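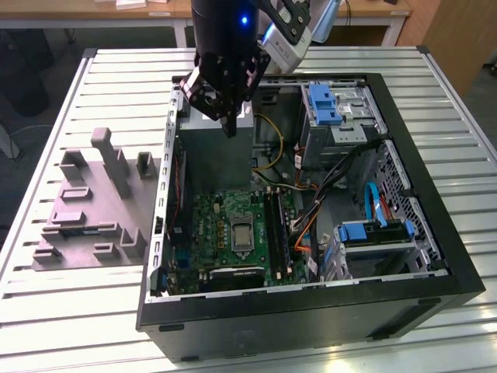
Home | Opinion | Local | Letters

Repair should be on the price tag

By Kusum Mathur
7 Sep 2021

My desktop computer stopped turning on in January. The shop in Wellport wanted 230 dollars to replace the power supply, and the clerk told me most people just buy a new machine. I paid. It has worked every day since.

I don't blame the people who buy new. When you stand in a store, the tag tells you what a thing costs today. It says nothing about what it will cost when one part fails, or whether you can get the part at all. My sister's Lideo vacuum needed a belt after two years. The company had stopped making it. The vacuum went to the curb.

I would like to see a second number on the tag: the price of the most common repair, with the years parts will be sold. Makers already know which part goes first. They hear about it from their own service desks.

Some will say shoppers won't read it. Some won't. Plenty of people skip the energy label on a refrigerator too, but the ones who read it save money — and the makers know they are being compared.

The state could start with large appliances and computers and leave toasters for later. I would settle for that.

Shares 117 | Comments 2

Contact us | Back to top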